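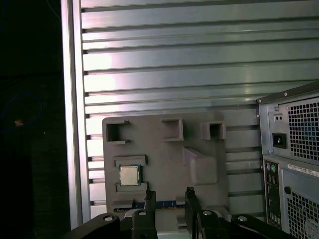
Can a robot put a processor into a desktop computer yet?

On a good day it can, if somebody lays the parts out first and stays close by.

I've had the Steltach bench arm at our repair shop, Corner, since May, and I love the thing. It costs more than my van, it's slower than Antonina Skoryk with a cold coffee in one hand, and I still stop to watch it every time. The fixture plate is the clever bit. Give the arm a proper holder to pick from and it behaves beautifully. Hand it a chip lying loose on the bench and you'll be there until supper!

Inside the case is where it gets hard. There's a socket with a lever, memory slots close by, and wires running past the power supply,

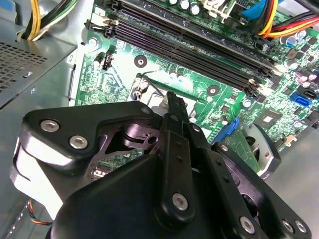 and the fingers have to get down among all that without leaning on anything. Ours managed 80 clean placements before I had to redo the setup, and I was grinning like a kid. Levers are still hit or miss (Antonina does those). Cables, forget it for now.

Setup took me 2 evenings and the manual is poor. I'd still buy it again.

Myroslav Romaniuk
October 7, 2025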